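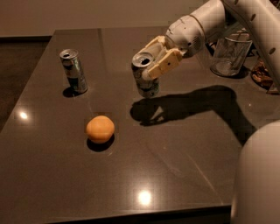

Unit walk-through before handover, Grakmont building, 19th floor
Checked by Zainab Tamuno. Designer: Hultik. Contractor: Burkov.

Entry and hall
Door closer - pass. Hultik calls the hall "gallery lit." I call it two dim spots and a dark corner by the step. Add a light.

Living room
Tall shelving fixed to wall - FAIL. Moved when I leaned on it. Petro Zakharchenko says the brackets are "decorative but strong." Show me the load rating.
Curtain cords tied up out of reach - pass.
Pendant over the seating, clearance 195 cm - pass on paper. Tall guests may disagree.

Kitchen
Outlets by the sink trip on test - 3 of 4. The last one did nothing, twice.
Gap between cooktop and fabric blind - FAIL. Was told the blind will "always be up." Will it?

Bathroom
Floor slip rating - not shown. The brochure says "spa grade." No such grade that I know of.
Shower glass stamped as tempered - pass.

Balcony
Railing height - pass. The built-in bench beside it gives a child a step up, so I am not signing this line.

Smoke alarms
Bedroom - pass. Hall - still under its plastic dust cover, and already ticked as tested on Burkov's sheet. Who tested it?

Open items go to Oluwaseun Ibrahim. Recheck in June, with the bracket paperwork in hand before I come up.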